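**Ustodeck Bench Cell -- PC teardown and refit**

One arm, one two-finger gripper, slatted aluminum table. For repair shops and refurb lines working on full-size desktop towers. Tower goes on its side, cover off, arm works from above.

What it's for:

- CPU sockets -- lever, load plate, socket cover
- memory slots, incl. the tight ones next to the socket
- small boards and parts in and out of the case 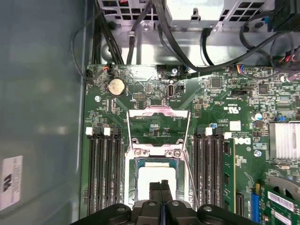
Gripper fingers are the Plindetti slim set, swap takes 2 screws. Wrist camera included, fixed camera is extra. Parts wait on a printed fixture plate beside the tower, we send the print files so you can do your own for odd parts. Old Dell towers are fine, we use them for most of our own setup work.

Base price 3,733, arm not included if you allready have one. Lead time 6 weeks from order. Spare finger sets come in packs of 3.
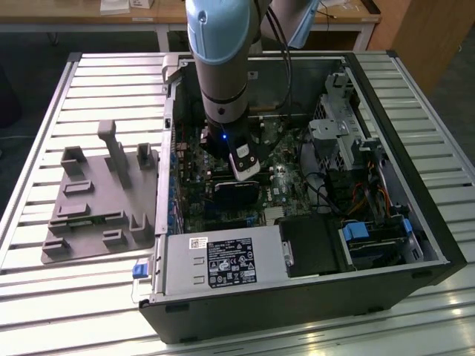
**Sekska -- Bench Automation Dept.**

Questions on mounts or fixture files: ask for Hermine Plattner. Send the tower model and a photo of the open case, saves a round of emails.

Not covered: laptops, all-in-ones, anything with glued covers. De Haan table adapter back in stock in August, orders open now but it wont ship before then.

Page updated 2026-01-31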